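Prompt Side

I got the job at the Falville Playhouse because I can read fast in the dark. That's it, that's the whole résumé. The show was called Rostex, a musical with 134 light cues and a talking furnace, and I was the prompter, tucked in a hole at the side of the stage with the script on my knees.

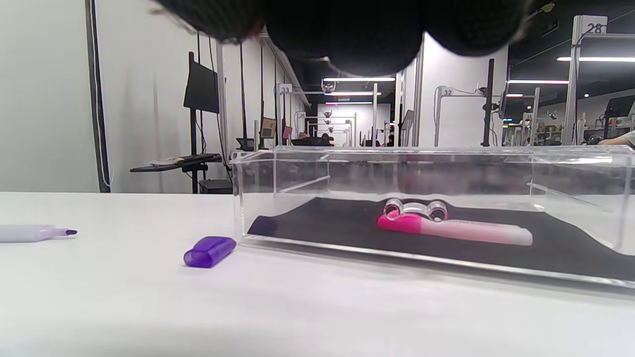 Opening night I had a cold, and our lead had nerves. He got as far as the second verse of the furnace song and stopped. Just stopped, mouth open, arms out – 209 people waiting. So I whispered the line. Nothing. I whispered it louder, and then I sneezed, and the furnace (a very sweet baritone in a cardboard suit) took that for his cue and came in two pages early!

I flipped ahead. The band flipped ahead. The lead looked down at me like I'd pushed him off a boat, and I did the only thing I could think of and sang his line myself, from the hole, in a voice I'd never used outside my car. 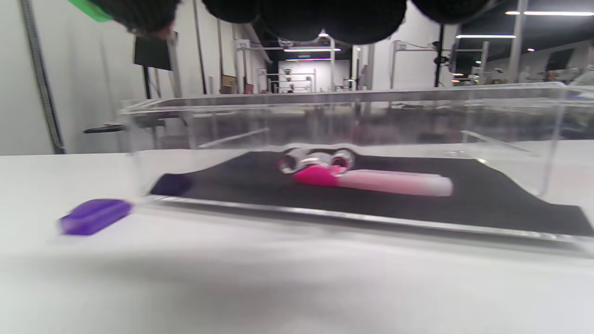 Clear box with a black lining, on a white tabletop.

He sang the next one back. We went on like that to the end of the number, him up there in the light and me down with the dust, and people clapped. My aunt thought it was a ghost. She liked the ghost best.

The next night he knew every word. I sat there with my finger on the page – kind of hoping, if you want the truth.

Recent stories
The Understudy's Shoes
Two Tickets to Dradevetti
Intermission at the Cheema
Row F, June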